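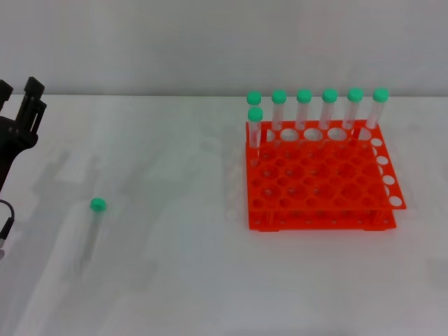 When Yuk-lan Chuang began her work on tube handling at the Duvbridge laboratory, she expected that the difficult part would be the rack. The holes are narrow, the tube must come down straight, and a small error at the top becomes a large error at the bottom. She spent her first winter on this problem. Then she looked at the list of failures and saw that most of them had happened before the arm came near the rack at all.

The trouble was in picking up the tube. A clear tube lying on a white table is a very poor target for a camera. The colored cap is easy to find, but the body gives only a thin line of reflection, and the depth sensor often reports that there is nothing there except table. The older program at Duvbridge found the cap, guessed the direction of the body from its shape, and closed the fingers. If the guess was wrong by a few degrees, the tube rolled away or turned in the grip, and everything after that was lost.

The method which Chuang developed with her colleague Pin-yu Huang is called Likier, after a street where they both once lived. Its main idea is to let the robot be unsure for longer. The program keeps many possible directions for the tube at the same time. It moves the gripper toward the cap, and on the way it takes new pictures from each new angle. A reflection that could not be seen from the side may appear from above. Directions that do not agree with the new pictures are dropped, and the fingers close only when those remaining are near to each other.

"People ask me why we do not paint the tubes," Huang told me. "Of course we could paint them. But then we would have a robot for painted tubes."

The training was done with demonstrations. A person guided the arm through the task 500 times, starting with the tube in different positions and with the rack filled to different degrees. The partly filled rack matters more than one may think. When the neighboring holes are taken, the fingers have little room to open, and the robot must choose a grip at the table which will still be good at the rack. Likier learns both parts together, so a grip that is comfortable but useless later gets a low score.

For the final test the team ran 1,000 attempts with the old program and the same number with the new one. The old program lost 20 tubes out of every hundred before reaching the rack. With Likier the loss was 2 in a hundred. Insertion also improved, although nothing in that part of the control had been changed. Chuang believes that the earlier insertion errors were in large part grip errors which nobody had named correctly.

There is a price. The new approach is slower, and for a busy laboratory this is not a small matter. I watched the arm for most of a morning, and sometimes it stopped above a tube for so long that I thought it was broken. Huang wants to shorten these pauses by teaching the program which viewing angles are worth the time. Chuang is less worried. In her opinion a slow robot can work through the night, but a dropped sample has to be taken again from the patient.

The tests used empty tubes under steady room light, and both researchers are careful to say so. Liquid bends the light and changes the weight, and a printed label hides part of the body while giving the camera something to hold on to. A second study, planned with a diagnostic laboratory in Tullwood, will use filled and labeled tubes. The first arm is to be installed there when the new fingers are ready.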